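March 1, 2022
By Rahel Ortner

Starting a thread on the plate task, mostly so I have one place to point people when they ask what we do all day at Doduline. Short version: we drive two robot arms by hand, record what they do, and a model learns from the recordings.

The task is putting plates into a red bin. It sounds like nothing. A person clears a table without looking at it. We have been at this one on and off since September and I still learn something most weeks.

One recording is one episode. An episode starts with plates on the table and ends when the operator says it ends. Everything in between gets saved: the camera views, the joint positions for both arms, the gripper openings. The model gets all of it, including the parts where the operator is thinking.

That last part matters more than people expect. If you stop over a plate for a while to make up your mind, the model sees an arm stopping over a plate. Do it often enough and it will learn to stop over plates. So we ask operators to decide before they press record.
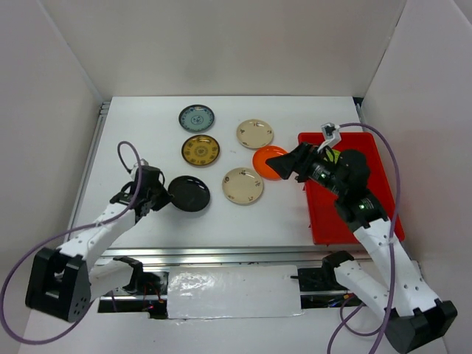 Plates are hard because they are flat and wide and you can't go straight down on them. The gripper has to come at the rim. Too low and it pushes into the table, too high and it closes on air. The good height is a thin band and it changes with the plate.

They also slide. You touch one side with a finger and the whole plate moves away from you. Some operators nudge on purpose to get a rim into a better spot. We allow that as long as they do it in one motion. Poking at it again and again goes in the reject pile.

Colors. We mix plain plates with patterned ones. A model that only saw plain plates did badly on borders with small dark marks, and our guess is that it took the marks for an edge. I can't prove that. Mixing them fixed most of it.

Glossy black is its own problem. The rim catches the overhead light in a few spots and the rest goes dark. On some views the inside of the plate has almost no detail. Annelies Schwaiger wanted to drop black plates from the set for that reason. I wanted to keep them in. We kept them in.

White table, so the pale plates are the other headache. Cream on white is low contrast and the brown rim does a lot of work. I would like a plain cream plate with no rim at all in the set eventually, and I expect to be sorry about it when we get one.

Layouts. We used to let operators place the plates however they liked. Everybody left the same nice gaps. Marleny Montoya went through the start images and found that the plates were almost never close together, and real tables are not like that. Now the layout comes off a printed sheet. Some have plates nearly touching. Some have a plate right by a gripper at the start, which is awkward and is meant to be.

The sheet gives a rough position and a color for each plate. It does not give an angle. With a round plate you would think angle doesn't matter, but the pattern turns with it, so we tell people to give each one a spin before they let go.

Which arm takes which plate? We tried leaving it open and got a mess. Two operators with two different habits gives the model two answers to the same picture, and it does something halfway between. The rule now is nearest arm goes first, and if it's a tie the right arm takes it, being on the bin side.

The left arm has a long reach to the bin, so plates on that side often get moved to the middle first and the right arm finishes the job. That handover is the part I most want the model to get. It is also where most of our bad episodes come from.
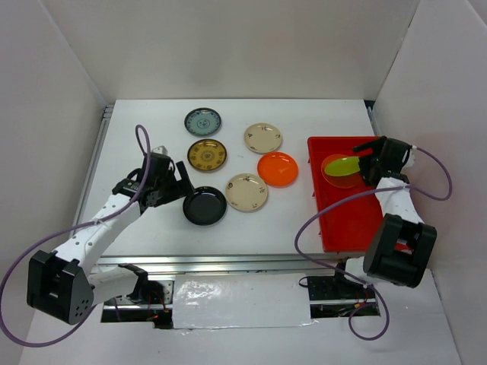
Do you throw out an episode when a plate gets dropped? We keep it if the operator picks the plate up again cleanly and finishes, and we tag it as a recovery. We throw it out if a person had to reach in and move something.

Recoveries are worth a lot. If every example goes perfectly, the model has no idea what to do the first time it slips. But you can't fake them very well. Staged drops all look alike. I would rather wait for the real ones.

The bin gets its own rules. Plates may overlap in there. We don't ask for a neat stack. What we do ask is that the gripper opens low, close to the bin floor or to whatever plate is already lying there. Letting go from high up is faster and the plate ends up wherever it likes. Then the next plate has to work around it.

Numbers, as people ask. The set stands at 2479 episodes after cleanup. We reject up to 11 out of every hundred. I don't think the total tells you much. A few hundred good episodes on new layouts did more for us than a much bigger batch on old ones.

What gets rejected, from most common to least: the operator changed their mind halfway, a plate went out of reach, a camera stopped sending. The last one is annoying because you don't find out until you play it back. We have a check for it now. Damián Ledesma wrote it over a weekend and it has saved us a lot of bad files.

Cables. The arms carry their camera cables with them, and a cable that hangs wrong will drag across a plate and move it. The operator doesn't feel that. We tie them to the forearm and leave enough slack for the wrist to turn. Check the ties at the start of every session. I've lost half a day to one loose tie.

Slack is a tradeoff. More of it means less pull on the wrist and a bigger loop in the camera view. The model doesn't seem to mind the loop as long as it changes from day to day. If it always sits in the same place, I worry it gets used as a landmark.

Operator notes. Each person does 5 practice episodes that are not saved, then starts for real. Sessions are short. The driving gets sloppy when people are tired and you can see it in the gripper traces: more small corrections, more closing early. We used to run long blocks and I don't miss them.

Notburga Wieser is our smoothest driver and for a while I wanted her to do everything. Bad plan. The model trained mostly on her episodes was lovely on her kind of path and lost off it. It needs a spread of hands. We now cap any one person's share of the set.

Labels are light. Task name, layout sheet number, operator, recovery or not, and one line of free text. I read all the free text. It says things like "left finger clipped the rim on the way out" and that is more use to me than most of the charts.

Evaluation is dull and I'll keep it short. We put out layouts the model has never seen and count plates in the bin. We run each layout three times. If it gets them all once and fails twice, we write down that it failed twice. It's tempting to remember the good run.

Where it is now — it handles single plates well with either arm, does fine with spaced layouts, and gets slow and unsure when two plates sit rim to rim. It will sometimes go for both. So the next batch is nearly all crowded layouts.

After that, bowls. Different rim, different grip, and they nest. I have a box of them under my desk and have not opened it yet.

If you run something similar and you have a rule for the handover that works better than ours, please reply. I'm mostly interested in how you decide when the second arm should start moving. Ours waits until the first has fully let go, and it costs time on every plate.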